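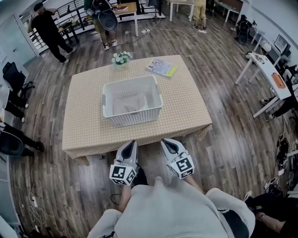
3. 고장 경위: 바구니 과제에서 왼손이 사라진 건에 대하여

우리 조의 과제는 간단해 보였다. 양손에 그리퍼를 쥐고 탁자 위 바구니에서 천을 꺼내 펼친 다음, 다시 접어 넣는다. 그 동작을 기록해서 로봇 팔이 따라 하게 만든다. 계획서에는 "난이도 하"라고 적었다. 계획서를 쓴 사람은 나다.

그리퍼의 위치는 손잡이 위에 달린 마커 큐브로 추정한다. 카메라가 큐브의 무늬를 읽고, Kinyua라고 이름 붙인 우리 추적 프로그램이 좌우 손의 위치와 방향을 계산한다. 계산된 궤적은 Esano로 넘어가고, Esano는 이를 관절 각도로 바꿔 로봇 팔에 보낸다. Esano는 받은 값을 의심하지 않는다. 이 성격이 나중에 문제가 된다.

3.1 증상

목표는 시연 600회였다. 12월 중순에 600회를 채웠고, 우리는 치킨을 시켰다. 다음 날 오후 재생 시험을 했더니 로봇의 왼팔이 천을 집으러 가다가 갑자기 방향을 틀어 탁자 모서리를 내리쳤다. 비상정지 버튼은 Lleucu Probert가 눌렀다. 다친 사람은 없고 그리퍼 손가락 하나가 휘었다. 탁자는 멀쩡했다.

처음에는 모두 Esano를 의심했다. 관절 제한값을 다시 넣고, 펌웨어를 다시 올리고, 케이블도 바꿔 끼웠다. 왼팔은 같은 궤적에서 같은 방향으로 또 꺾였다. 재현성만큼은 우리 프로젝트에서 가장 훌륭한 결과였다.

3.2 원인

기록을 한 줄씩 뒤져 보니 문제의 궤적에서는 왼쪽 큐브의 위치가 6프레임 동안 끊겼다가 오른쪽 큐브 자리에서 되살아났다. 왼손이 바구니 안쪽으로 기울면 카메라에 큐브의 한 면만 비스듬히 보이고, 그 상태로 손목을 돌리면 검출이 끊긴다. 여기까지는 예상한 일이다. 예상하지 못한 것은 Kinyua의 복구 코드였다. 큐브를 놓치면 "가장 가까운 큐브"를 다시 잡도록 되어 있었는데, 두 손이 천을 함께 잡는 순간에는 가장 가까운 큐브가 남의 손이었다.

복구 코드에는 "임시, 나중에 고칠 것"이라는 주석이 달려 있었다. 작성 시기는 9월이고 작성자는 역시 나다.

같은 증상이 있는 시연을 전부 찾아보니 19회였다. 재생 시험에 쓴 궤적이 하필 그중 하나였다. 조원들은 운이 나빴다고 했지만, 지도교수님은 운이 좋았다고 하셨다. 학습까지 마친 뒤에 발견했다면 왼팔이 가끔 오른팔이 되고 싶어 하는 이유를 설명할 길이 없었을 것이다.

3.3 안전상의 문제

보고서 초안에서는 이 절이 두 줄이었다가 교수님 의견으로 늘어났다.

첫째, 재생 시험 전에 속도 제한을 걸지 않았다. Flevthorpe 실습실 규정에는 새 궤적을 저속으로 먼저 돌리라고 적혀 있다. 규정은 문 옆에 붙어 있고, 우리는 매일 그 앞을 지나다녔다.

둘째, Esano에 입력값 검사가 없었다. 한 프레임 사이에 손이 탁자 반대편으로 옮겨 가도 그대로 명령을 내보냈다. 사람 손이 그렇게 움직일 수 없다는 사실을 시스템 어디에도 적어 두지 않은 셈이다.

셋째, 시험 당시 조원 한 명이 로봇의 작업 반경 안에 서서 점심 메뉴를 고르고 있었다. 본인 요청으로 이름은 쓰지 않는다.

3.4 조치

Kinyua의 복구 코드를 지우고 큐브마다 고유 번호를 확인하게 했다. 번호가 맞지 않으면 위치를 추정하지 않고 그 구간을 결측으로 남긴다. 결측이 들어 있는 시연은 저장할 때 경고음이 난다. Wisa가 고른 경고음인데 매우 불쾌해서 효과가 좋다.

Esano에는 프레임 간 이동 거리의 상한을 넣었다. 상한을 넘으면 팔이 그 자리에서 멈추고, 사람이 확인 버튼을 눌러야 다시 움직인다. 로봇 둘레에는 바닥에 노란 테이프를 붙였다. 메뉴는 테이프 밖에서 고른다.

문제가 된 시연은 모두 폐기하고 다시 찍었다. 이번에는 손목을 덜 꺾고 바구니 위쪽에서 천을 잡기로 했는데, 사흘쯤 하고 나니 집에서 빨래를 갤 때도 손목이 꺾이지 않는다.

3.5 남은 문제

두 큐브가 동시에 가려지는 경우는 아직 해결하지 못했다. 카메라를 하나 더 다는 방법을 검토했으나 예산은 휜 손가락을 교체하는 데 들어갔다. 결측 구간을 보간하는 코드는 Lleucu가 작성하고 있으며, 주석에 "임시"라는 단어를 쓰지 않기로 합의했다. 수정 후 재생 시험의 성공률은 4장에 정리한다.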